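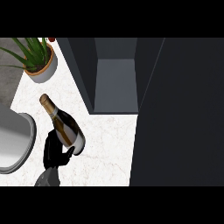
Page last changed: November

Tilomar Kitchen Rental -- Frequently Asked Questions

What is Tilomar?
Tilomar is a shared kitchen rented by the hour to caterers, bakers, supper clubs and anyone else who needs more room than they have at home. There are 2 kitchens. The Stiron room is the larger one and holds up to 26 people. The Rokard room is meant for prep work and holds four.

How much does it cost?
Stiron is $40 an hour. Rokard is $32 an hour. The minimum booking is two hours. Setup and cleanup count as part of your time, so book enough to cover both.

How do I book?
Use the calendar on the booking page. Your slot is not held until the deposit is paid. If the calendar shows a slot as gray, someone has started a booking and not finished it. Check again after an hour.

Can I cancel?
Yes. Cancel a week or more ahead and you get everything back. Inside a week we keep the deposit. If you want to move to another date, write to Naheed Hayat at the front office before you cancel online -- she can move a booking but cannot bring back a canceled one.

Do I need a permit?
If you are selling food, yes. Upload your food handler card and your business license when you make your account. Private dinners and family events do not need either one.

Do I need insurance?
Caterers and food businesses do. A one-day policy is fine. Private renters are covered by the damage deposit.

Can we serve wine or beer?
You may serve it at a private event at no charge to your guests. You may not sell it without a license for that date. Check the bar box on the booking form.

What equipment is included?
Ovens, burners, sheet pans, mixing bowls, cutting boards and one stand mixer per room. Knives are not included. Plates and glasses can be added for a flat fee in Stiron only.

How do I take care of the counters?
Use a board for cutting and a trivet under hot pans. Wipe up lemon juice, vinegar and wine right away. No bleach and no scouring pads. The spray under the sink is safe for stone.

Can I store food overnight?
Yes, on one labeled shelf in the walk-in. Put your name and booking date on every container. Unlabeled food is thrown out at 6 a.m.

Where do I park?
Unload at the side door, then move your car to the lot behind the building. The side door locks at 9 p.m. After that use the code in your confirmation email.

Something broke. What do I do?
Text Ekkachai Nakpan at the number posted by the light switch. Do not try to relight an oven yourself. Ordinary breakage, such as a glass or two, just needs to be written on the checkout sheet.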